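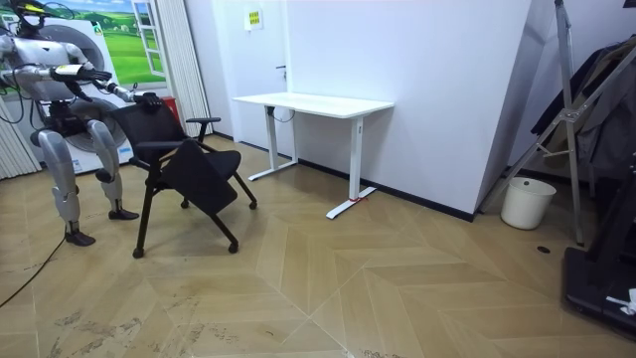
Category: Demo support / Humanoid / Chair task

Ticket 923. Site: Fovberg open day, Wusum room. Priority high, doors open in 2 hours.

Reported: chair-push demo stops early. Operator panel shows grip fault, arms hold position, legs stay powered. Gruber wants it runing before the first group comes in.

Tried so far:
- restart of arm controller, no change
- lowered grip force one step, fault comes back
- checked hand firmware, same as the Trorico unit, fine there

Chair is the one with the folding tablet. Not the model the task was taught on. Back edge might be thicker, nobody has measured it.

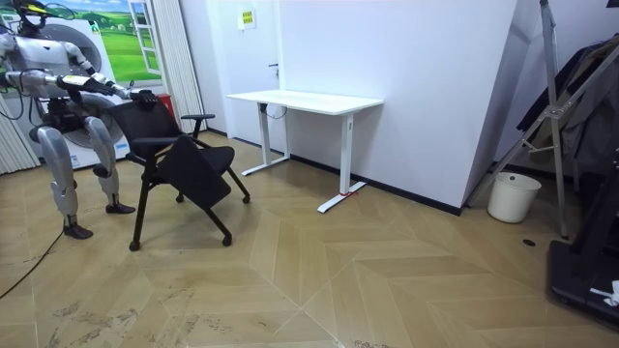

2 min read

Update. Logs pulled. Fault trips when both hands report load and the chair rolls on its casters. Timeout was 2,000 ms, looks like a leftover from the October demo. Have asked for the old config to compare.

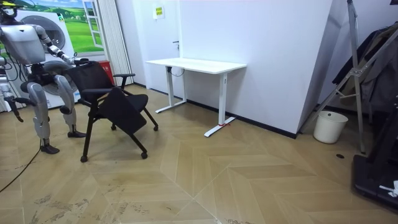
Visitor route still needs agreeing. Plan was to let groups in past the desk, then stop them there for the talk. Cable from the robot runs over the floor on the left so keep people off that side, tape a line if there's any left. Questions at the end, not during teh run.

Status: open. Waiting on config from Trorico. If it isn't here by doors, run one arm only and skip the turn.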